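4.3 Recording a garment task with the hand-held gripper

This section covers the recording of folding and laying-out tasks on soft goods (jackets, shirts, blankets) with the Vatton hand-held gripper and the Qaisi recording software. For rigid objects, see section 4.2. For control of the arm from a remote station, see chapter 6.

Before you start

The gripper must be paired with the recording computer and the finger travel must have been calibrated since the pads were last changed. If the status lamp flashes amber, repeat the calibration in section 3.5 before going further.

Check that the four finger screws are tight. A loose finger shifts the pad under load, and the recorded opening will no longer match the true opening.

CAUTION: Keep hair, cords and loose sleeves clear of the fingers. The closing force is set by the hand of the operator and is not limited by the software.

Preparing the work surface

1. Choose a flat surface large enough for the whole garment with its sleeves extended. A bed or a table may be used.

2. Remove or push aside anything the fingers could catch on during the task. Items further back may stay where they are. Background objects do not need to be cleared for a Vatton recording, and a varied background is preferred where the data will be used for training.

3. Lay the garment face up. Spread the sleeves to either side. Creases within the body may be left.

4. Close zips if the task sheet calls for it. Ribbons, ties and drawstrings are left hanging freely unless the sheet states otherwise.

5. Check the light. Daylight from a window is acceptable, but avoid pointing the camera straight at the glass for longer than a moment. The exposure takes time to settle and the garment will be recorded too dark.

NOTE: Dark quilted fabric on a light or patterned cover tracks well. Dark fabric on a dark cover does not, and the software may report error 23 (insufficient contrast).

Start position

6. Hold the gripper by the grip with the fingers pointing away from you and the camera facing the work.

7. Bring the open fingers over the lower part of the garment. Both pads should be in view, with the collar visible beyond them. 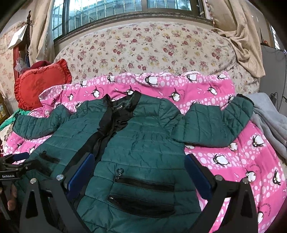 Figure 9. Jacket laid face up with sleeves spread. Gripper open, pads at the front of the garment.

8. Hold still until the short tone sounds. The tone confirms that the start pose has been stored. If no tone is heard, withdraw the gripper, wait for the lamp to turn green and repeat from step 6.

Recording the task

9. Press the record button once. The lamp turns red.

10. Carry out the task at an even pace. Move the gripper as the arm would have to move it: approach, close, lift, carry, lower, open. Do not flick or throw the fabric.

11. When gripping padded fabric, take hold of a stitched seam where one is within reach. The filling between seams compresses, and the pads may slip before the lift is complete.

12. Do not use the free hand to help the garment along unless the task is marked "two-handed". A recording in which the free hand touches the fabric is rejected at review.

13. At the end of the task, open the fingers fully, withdraw the gripper from the fabric and press the record button again.

CAUTION: Do not drag the fingers across zip pulls or metal fasteners. The pads mark easily, and damaged pads must be replaced in pairs (part no. 1414).

Checking the recording

14. Open the recording in Qaisi and play it through once at normal speed.

15. Confirm that the pads stay in view throughout and that the opening trace returns to its full value at the end.

16. Enter the garment type and surface type, then select Save. Recordings that have not been labelled are kept locally and are not passed to the Turnico arm controller.

NOTE: A single recording may hold up to 4000 samples. Longer tasks must be split at a point where the fingers are open and clear of the garment.

If the playback shows a jump in position, the tracking was lost for a short time. Delete the recording, return the garment to the layout in step 3 and record again from step 6. Jumps cannot be repaired by trimming.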